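Leltedmont Opens Orders for Kendadach, a Two-Arm Work Cell That Customers Can Try in Simulation First

For immediate release — October
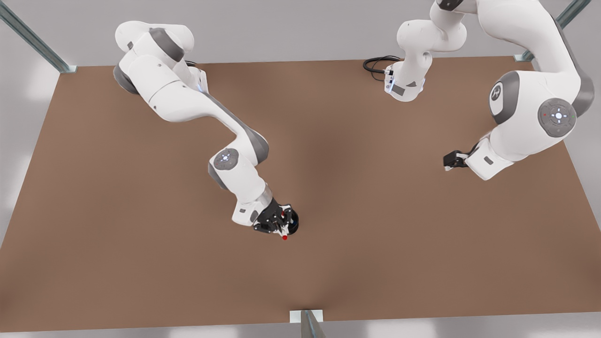 Leltedmont, a maker of automation kits for small workshops and training centers, is now taking orders for Kendadach, a work cell with two robot arms on one shared table. Each order includes the complete simulation model of the cell, and the customer receives the model before the hardware is shipped. Programs can be written, tested and corrected on an ordinary office computer while the place for the real cell is still being prepared.

The company began work on Kendadach after many requests from customers who already had one arm and wished to add a second. Planning two arms over the same table is difficult for a small team. The arms must reach the same parts without touching each other, and a mistake in the program can stop production for days.

"Our customers are good mechanics and good electricians, but most of them have not programmed two arms together before," said Beat Wyss, head of product at Leltedmont. "They asked us for a place where they can make their mistakes at no cost. So we made the model first, and we made it with the same care as the cell."

In the simulation, the two white arms stand over a plain brown tabletop, and each of them carries a black gripper. A red dot marks the end point of the fingers on one gripper, so that the programmer can see the position where a part would be taken. The table is delivered without any objects in the model. Users add their own parts from drawing files, or they choose from the parts library that comes with the kit.

The library holds 3794 parts at the start of sales. It was prepared together with Fothergill, an engineering office which has supplied Leltedmont with drawings for its earlier kits. New parts will be added during the year, and owners of the cell will receive them without extra payment.

Kendadach was tested for six months at Memell, a producer of small pump fittings. The team there used the model to prepare a task in which one arm holds a housing and the other arm puts in the seal.

"We had the program ready two weeks before the cell arrived," said Archie Ritchie, production manager at Memell. "There was still work to do on the real table, mainly with the lighting and with the height of our trays. But the movements of the arms we did not have to change very much, and for us this was the important thing."

Alfie Wragg, who wrote most of the programs at Memell, asked for several changes during the test. One of them is now part of the product: the user can save a position of both arms under one name and call it back later with one command.

The kit contains the two arms with grippers, the table with its metal frame, the control unit, the simulation model and the parts library. Training of two days is included in the price and can be held at the customer's site or online. Customers who already own a Leltedmont single-arm kit can order the second arm and the new table separately.

"We do not say that simulation replaces the work at the machine," said Roland Bramwell, managing director of Leltedmont. "A real part can be bent, or it can have oil on it. What we can offer is that the customer comes to the machine well prepared."

Prices are given on request and depend on the choice of grippers. Schools and training centers can also order the simulation model alone, with a license for one classroom.

Press contact: Callum Kettle, Leltedmont Communications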